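Call for Participants: Share Your Memories of the Sivolano Baseball League
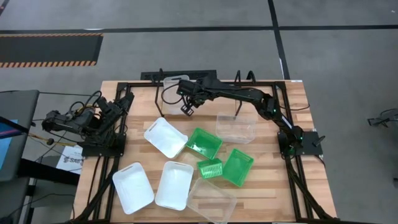 We are looking for former players, coaches, umpires and fans who remember the Sivolano amateur baseball league. Our small group is preparing a book about the 3 seasons in which the Andine club won the title, and we want to tell this story with the voices of the people who were there.

Each participant will give one interview of 70 minutes, in person at the Wickramasinghe reading room or by telephone. Ekrem Bayram and Chrysoula Economou will lead the interviews. You do not need to remember scores or dates. We are also interested in bus trips, bad fields, the food after the game, and the families who came to watch in January when the pitchers started to throw again.

We have place for 20 participants. You can take part if you:

- played, coached or worked for any club of the league, or went to the games regularly
- are 18 or older
- can speak English, Turkish or Greek

If you have scorebooks, team photographs or old programs, please tell us in your message. We will scan them and return them to you the same day.

We cannot pay a fee, but travel costs are covered and every participant receives a copy of the book. The first printing will be 800 copies, with Zostum Press.

To apply, please write a few lines about yourself and your club to Nazmiye Yüksel at the reading room, not later than 10/02/2021. She will answer every message, also if all places are already taken.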